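September 25, 2025
Textile bench, notebook 16
Entry by V. Demchenko

Continuing the loft recovery work on the Brunance fill. Open point from July was whether the slow recovery comes from the fiber or from the shell fabric holding air. Ran the Vikunov shell against plain cotton today, same fill, same stitch pattern.

Setup. Square pads, edges sewn, one corner left open for filling and then closed by hand. Fill weighed on the small balance, not the floor scale (the floor scale drifts when the door to the corridor is open). Pads conditioned overnight on the wire rack. Loading plate is the old aluminum one with the nick on the corner. Checked for flatness against the granite, fine.

Procedure as before: compress, hold 80 minutes, release, read height at the center and at each corner with the dial gauge. The gauge foot is the wide one. The narrow foot sinks into the cotton shell and reads low, see the crossed-out table in notebook 15.

Cotton shell came back fast and then flattened out. Vikunov shell lagged at the first reading and had nearly caught up by the last. Final heights are close enough that I would not claim a difference between them. The lag fits trapped air better than fiber set. Seam leakage is still not ruled out. The hand-closed corner read high on two of the Vikunov pads, and I suspect my stitching.

Pad 43 rejected, fill had bunched to one side before loading. Kept in the bag with the label on.

Storage question from Tymoshchuk: does stacking folded pieces matter compared with the plate? A stack loads the lower layers unevenly, since the folds carry most of the weight and the flat areas between them carry little. Center readings alone would miss this. If we test it, mark the fold lines with thread before stacking and read on the fold and off the fold separately. 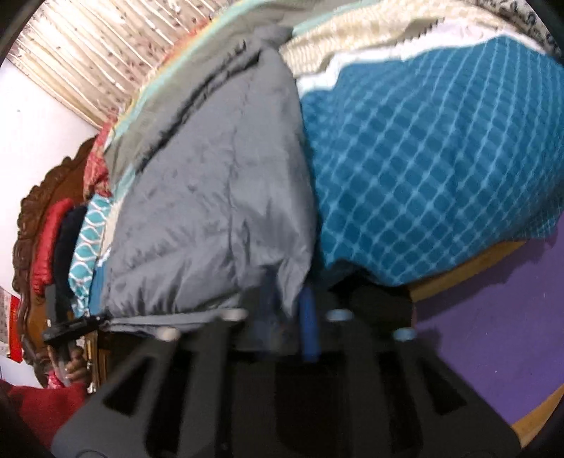
Folded bedding, stacked on a bed.

Cycle test. The Momusano rig is set for 1,000 cycles but the counter resets if the lid switch is bumped. Taped the switch housing. Stroke checked with a spacer block before starting, no play in the crosshead. Running one cotton pad first so that a bad run does not cost us a Vikunov shell. Those are down to the last cut piece until the next roll comes in.

To do:
Resew the hand-closed corners with the machine and repeat the first two readings.
Pinhole one Vikunov pad along the seam and rerun. If the lag goes away, it was air.
Ask Tymoshchuk which fold they use, thirds or quarters.
Replace the dial gauge battery.

Raw readings are on the loose sheet taped inside the back cover.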